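Notas sobre Tradoder: contacto con tejido y cámara de muñeca

La cámara de muñeca pierde el foco a corta distancia, y de ahí sale casi todo el error de la política base. 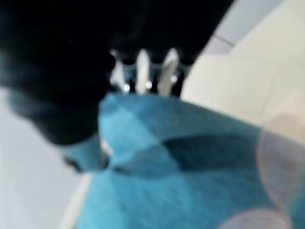

Lema, junio

Dinesh Srivastava propuso no corregir el desenfoque y entrenar con él. Usamos 275 demostraciones, con recorte aleatorio y sin filtrar reflejos. La vista de cabeza aporta la posición del cojín azul respecto al respaldo; la de muñeca solo entra en los últimos 7 cm. 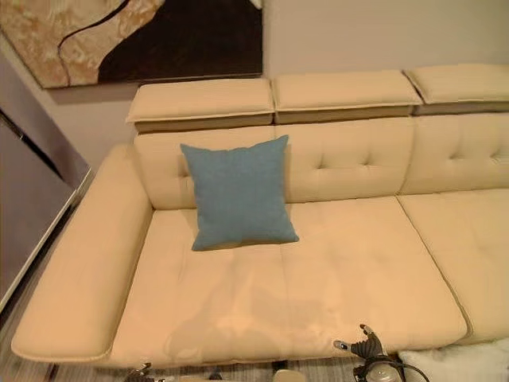

Estimación del contacto

La etiqueta se asigna a mano cuando la punta negra toca la tela. Sobre tela gris, con zonas más oscuras, el borde apenas da gradiente y el detector se retrasa seis fotogramas.

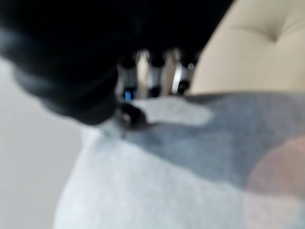
Pendiente

Repetir con nueve semillas y comparar con la versión de Drelley, que no usa vista de cabeza.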